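Home | Opinion | Coasts & Ports | Archive | Contact

The harbor patrol that patrols a spreadsheet

28 February 2023
By Sandrine Perrin

Last April the port authority at Rurkgate announced that illegal fishing in its waters had fallen by half. The fish, I assume, were delighted. What had fallen by half was the number of reports, and the reports had fallen because the patrol boat spent most of the season on blocks with a cracked drive shaft. You can't log a trawler you never went out to meet.

I bring this up because Navura, the regional body that hands out the money, has decided to reward ports by the same number. Fewer incidents, bigger grant. A harbor master with a working boat and a sense of duty is now a risk to his own budget.

Beverley Dawber ran the watch room at Sowerby for years and has a filing cabinet to prove it. She told me the old logs were a mess — half weather, half gossip — but you could tell from them who was out there and what they were up to. The new form has 6 boxes. None of them is for "same gray boat as before, lights off again."
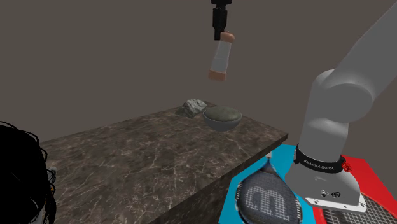

What the boxes leave out

Skeltell is the port I'd copy, and it's the one that comes out worst on paper. It recorded around 800 suspicious contacts in a single year, mostly because the crews there write everything down and the fishermen will pick up a radio and complain. By the Navura method, Skeltell is a pirate cove. By any other method it is a small town with its eyes open.

I don't think anyone set out to pay people for looking away. Somebody wanted a chart that went down, and a chart was found. But smugglers can read a patrol schedule as well as anyone, and a coast where two boats out of three are tied up waiting for parts is a pleasant place to do business.

My own fix is dull. Pay for hours at sea. Pay for radios that work and for someone awake next to them. Publish the incident figures by all means, next to a column showing how long anybody was out looking. Rurkgate's would make short reading.

The next round of grants closes in April. Sowerby has already been told that its application would be stronger with fewer incidents in it, and I gather they're working on that.

Related
Who pays when a trawler is towed in?
Sowerby watch room to lose its night shift
Letters: the trouble with harbor radios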